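Forevstead Obituaries: film and music notices

A collection of short newspaper-style death notices for actors, singers, lyricists and composers, gathered for work on text summarising and name matching. 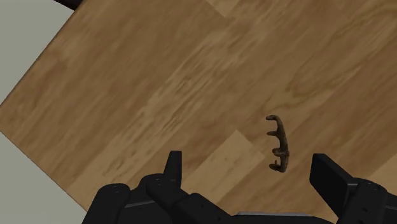

Image: Jodon, computer render

Version 3, released Friday, May 24, 2019. The next release is planned for June.

What is in it

Each record is one notice, stored as plain text with a small header. The header gives the name of the person as printed, the trade (actor, singer, lyricist and so on), the language of the films or songs they were known for, and the paper's section. Spellings of names are left as they were printed, even where two papers disagree.

The files are split into 9 folders by language. Notices that mention work in more than one language go in the folder for the first one named. A folder called "unsorted" holds the ones we could not place -- these are mostly stage actors with a few film parts.

Format

One notice per file, UTF-8, line breaks kept. Header lines start with a hash. The body starts after the first blank line. Headlines are in the header, not in the body. This changed in version 3, so scripts written for version 2 will need a small fix.

How it was put together

Muller supplied the scanned pages and Zwane did the typing up. Every notice shorter than 20 words was dropped. Repeats were removed by matching the name and the opening sentence, so a few rewritten agency notices are still in there twice.

Known problems

- Cause of death is often missing or wrong in first-day notices. Do not use it as fact.
- Song titles are sometimes given in translation and sometimes not.
- In 7 files the age in the headline does not match the age in the text. They are listed in ages.txt.
- Background singers are badly covered before the later folders.

Use

Free for teaching and research. Please do not republish whole notices. Families can ask for a record to be taken out, and it will be left out of the next release. Send corrections with the file name and the line number -- the headline alone is hard to trace.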